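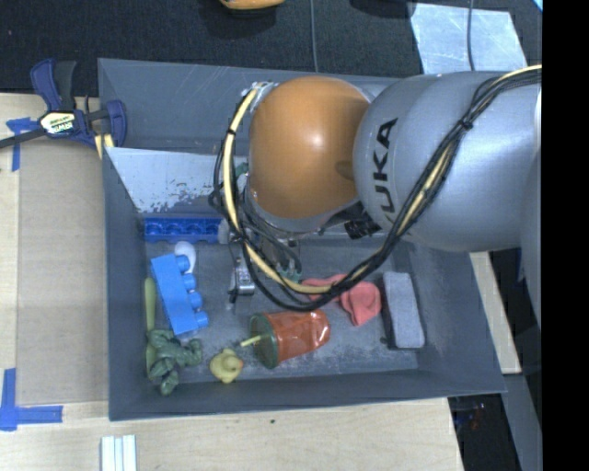 So Zelska is closing. The one on Front Street in Cosville, which at this point is the only one. Sign went up in the window in June, one of those yellow ones, EVERYTHING MUST GO, and under it somebody had written in marker that gift cards are good until the doors lock. I had a gift card. Nine dollars on it. More on that in a minute.

If you didn't grow up here: Zelska sold housewares, sort of. Also fabric. Also boots for a while, and one very strange year it was half patio furniture. My mother bought every curtain we ever owned there. My first apartment was basically furnished out of the back corner where they put the dented stuff, and I still have the colander.

Went down at lunch, thinking I'd be in and out in fifteen minutes. Ha. Line to the greeting cards. Both registers open, which I have never seen in my life, and the one on the left kept running out of receipt paper.

What was left, for anyone thinking of going:

Sheets, but only twin and king. No queens, don't bother.
Plenty of lampshades. No lamps.
Candles, the big ones, 60 percent off and still too much money.
Thread. A whole wall of thread!
Shelving, if you've got a truck. They're selling the fixtures too.

The fixtures got me. The oak counter from the fabric department has a tag on it, $2000, and it's the one with the brass yardstick set into the edge. I ran my thumb along it like I did when I was a kid. The numbers are worn off up to the nine. Somebody's going to put that in a restaurant.

Vasilis Kelmendi was at the end of it cutting remnants for people. He's worked there since before I could drive, and he managed the place for most of that. I asked him how he was doing and he said tired. Asked him what happened and he kind of shrugged and told me the rent was one thing and the roof was another, and then the owners' kids didn't want it. He wasn't bitter about it. He said their best year was the year the Dimitriou bakery next door burned and everybody came downtown to look at it, and they sold out of umbrellas because it rained the whole week. Then a lady needed two yards of corduroy and that was the end of our talk.

I know how these posts go. Everybody loved the store, nobody went to the store. I'm in there too. Before this month the last time I bought anything at Zelska was a shower curtain, and I only went because Stitach was out of the plain white. I drive out to Stitach all the time, it's on the way home, they've got parking, they're open till 9. I don't even like it in there. The music is awful and you can't find a person to ask. But I go – and I'll keep going, becuase now where else would I.

Anyway my list of what's gone from Front Street, just since I moved back: the shoe repair, the bakery (never reopened), the record place, the bank that was a real bank with a ceiling, the pharmacy with the counter. What's come in: a vape shop, a place that does eyebrows, and a tax office that's open four months a year. The eyebrow place is nice, I've got nothing against the eyebrow place. The building Zelska is in takes up most of the block though, and I can't picture who wants that much floor. I heard a gym. I heard apartments. My neighbor heard a church.

OK the gift card. It was from a birthday so long ago that the card had the old logo on it, with the little house. The girl at the register had never seen one. She had to call someone over, and they had to type the number in by hand, twice, and the whole line behind me was sighing. It worked. Nine dollars even. I got a spool of navy thread, a dish towel with lemons on it, and a pair of kitchen scissors marked down from I don't want to know what. Owed them 31 cents.

They let me keep the card. Its on the fridge.

Doors close for good whenever the stock runs out, Vasilis figured end of the month but don't hold him to it. Go early, the afternoon line is bad. Bring cash if you can, the card reader was acting up. And if anybody buys that counter please tell me where it ends up, I'd like to know. Comments are open, or just email.

Also I need a queen sheet set now, so if you know a place that isn't Stitach, same thing, tell me.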